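Noemí Huerta
Wed 4 April

1/ I moved to Holtmont in November, and I rent a kitchen from a lady who lives upstairs. Many of you asked me how I learn to cook in a second language. So I make a small thread about kitchen words, with my mistakes included.

2/ In my first week I asked a shop clerk for "a shovel for eggs." In my language it is almost the same word. She was very kind and brought me to the garden section. I came home without a shovel and without a spatula.

3/ After this I started a notebook. One page is one drawer of the kitchen. I do not write translations, only the English word and a sentence I heard from a real person. Now I have 16 pages.

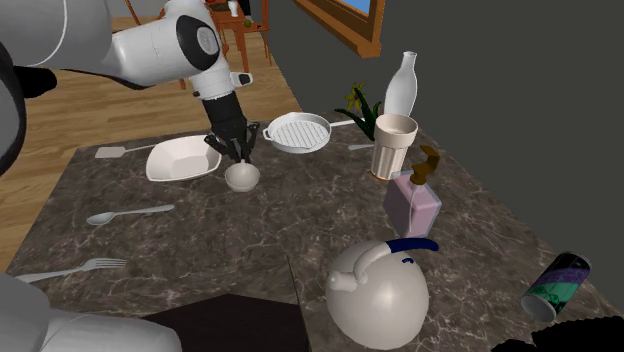
4/ The hardest pages for me are the ones with dishes. When does a bowl become a dish? My neighbor says a bowl is round and deep and a dish is everything else, but then she calls her soup bowls "the dishes" when she washes them. A square one with sides that go outward, like the white one to the left of the little bowl, I would call a serving dish. My teacher agrees. My neighbor says "the square thing."

5/ Also the spoons! Teaspoon, tablespoon, soup spoon, serving spoon, slotted spoon. I believed that a tablespoon is any spoon which is on the table. I made a cake with this belief. It had very much salt.

6/ Recipes have their own grammar and my course did not teach it. "Fold in the eggs." "Let rest." "Season to taste." Who rests? I read 3 recipes aloud every evening, also when I cook only rice, and slowly the verbs stay in my head.

7/ Two verbs I still mix up: simmer and steam. If you have a trick for this, please write it to me. My present trick is that simmer has two m's and they look like small bubbles.

8/ Things that helped me more than the textbook:

– Reading the shopping list to somebody by telephone. You hear immediately which word is wrong.

– Putting away the clean things with a native speaker and asking "where does this live?" I love that in English a glass can live somewhere.

– Learning "glass" and "cup" by what you drink, and then forgetting the rule, for there are too many exceptions. A tall clear one is a glass, this much is safe.
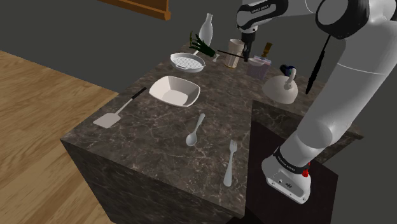 – Labels on the shelves, but only for 2 weeks. After that I did not see them anymore and they were just paper.

9/ Next thread will be about the words for cutting: chop, dice, mince, slice. I have a full page already and a bandage on one finger.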